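Quick one, kitchen sessions again tonight. Mahnaz asked for our house rules in writing so I'm typing them up before bed – sorry for the mess.

## Before you start

Fingers open, both hands. Check the pivot screws on each finger. Wipe the pads, they pick up flour like crazy. One task per take, no chatting over teh start.

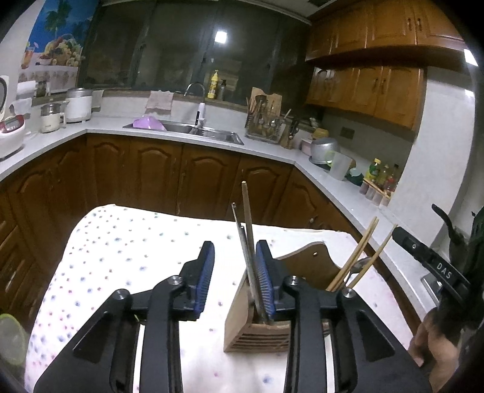 ## While you're going

Slow on the utensil holder. Spatula handle is easy, chopsticks are not. Grab, pause, lift. If you drop somthing, finish the take anyway and mark it. Kohei used to delete his and we lost 13 good ones.

Break after 50 takes – wrists! Still arguing with Marwan about whether that should be 22. More Saturday.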